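Speaker notes: Keeping the shared table clean
Evaristo Varela, Pravbridge, Saturday, September 29, 2007

Print this page | E-mail this page

Slide 1. Say good morning. Ask who has a wooden table at home. Wait for the hands.

Slide 2. Ink and pencil are different problems. For pencil I use a soft white eraser, very lightly, and always along the grain. Please do not use the rough sponge. In August I spoiled one table in this way (tell the story, short).

Slide 3. Baskets. Everything loose goes in the basket before we start to rub. Lift the basket, do not pull it.

Slide 4. Leave this one on during the questions. 16 minutes, no more. 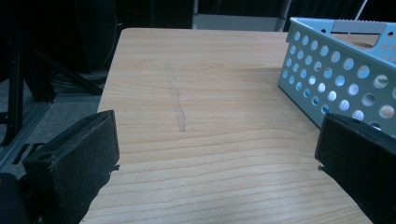

Pencil mark on pale wood, basket at the side

Related items
Choi: wax or oil?
Plomamden table day, notes
Wemow reading list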